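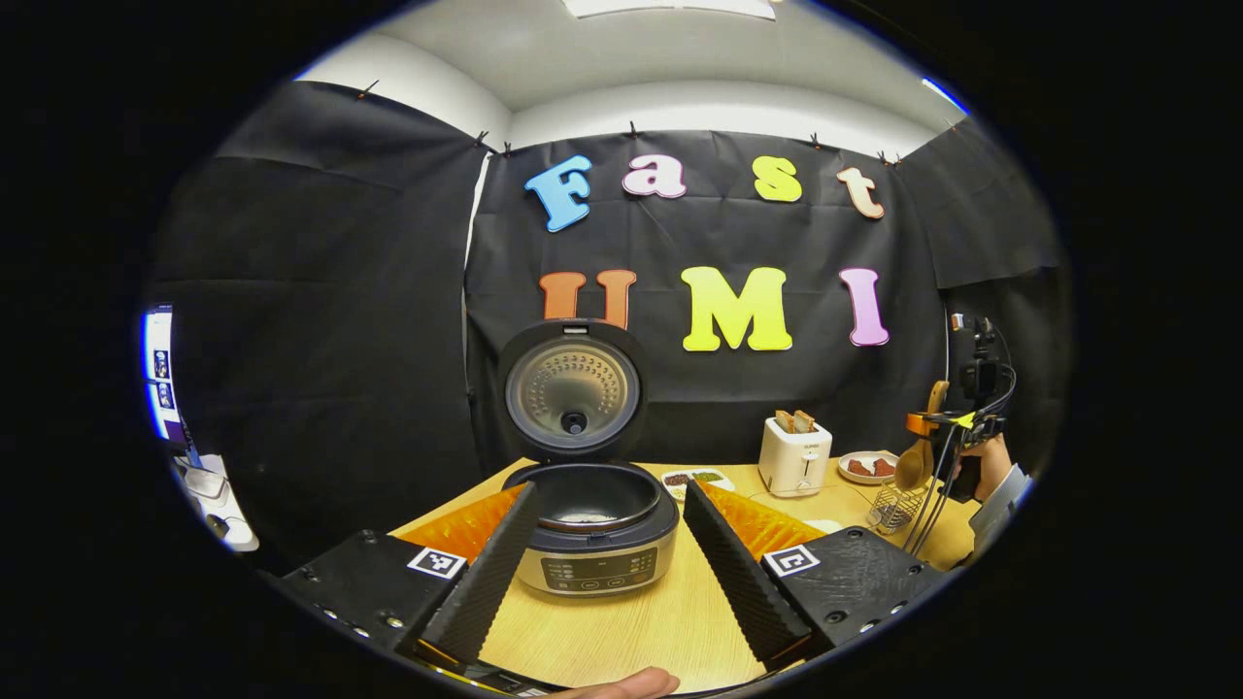
Der Reiskocher, Deckel offen. Dahinter schwarzer Stoff und bunte Buchstaben.

Januar, kurz nach elf am Abend

Jetzt besitze ich also Meinungen über Reis. Vor einem Jahr kam er bei mir aus dem Kochbeutel und wurde nicht weiter besprochen.

Schuld ist Soledad. Sie hat mir am Telefon 14 Minuten lang erklärt, warum man den Reis wäscht, und als ich fragte, ob das Gerät das nicht allein kann, war es in der Leitung eine Weile still. Danach hat sie sehr langsam weitergesprochen, wie mit einem Kind oder einem Vermieter. Also waschen, bis das Wasser halbwegs klar ist. Bei mir wurde es beim fünften Mal grau, vermutlich war die Schüssel schuld.

Der Deckel beschäftigt mich am meisten. Wenn er hochsteht, sieht man innen diese runde Edelstahlplatte mit den kleinen Löchern und in der Mitte das dunkle Ventil, und man kommt sich vor wie beim Ohrenarzt. Conall behauptet, seine Mutter habe ihre Platte jede Woche abgenommen und geschrubbt. Conall behauptet viel. Ich habe mir trotzdem »Platte!!« auf den Zettel am Kühlschrank geschrieben, gleich unter »Steuer« – wo es vermutlich genauso lange stehen bleibt.

Der Innentopf ist schwarz und beschichtet, also kein Metalllöffel. Das wusste ich sogar vorher. Bei der alten Pfanne wusste ich es auch.

Mit den Knöpfen bin ich noch nicht weit. Eine ganze Reihe davon, rund, darüber Schildchen in einer Schriftgröße, für die ich die andere Brille brauche. Ich drücke den, den Soledad mir genannt hat, und lasse die übrigen in Ruhe.

Zum Abendessen 400 Gramm gekocht, allein. Elvia und Leopoldo wollten kommen, haben dann abgesagt, der Zug aus Uvside fuhr nicht. Zwei Schüsseln mit Ei gegessen, im Stehen, die zweite mehr aus Pflichtgefühl. Unten war der Reis etwas fest, oben gut. Folasade würde sagen, das Feste sei das Beste, und hätte sich den Rest mit dem Löffel geholt.

Morgen gebratener Reis. Übermorgen wohl auch. Frühlingszwiebeln kaufen, und Eier.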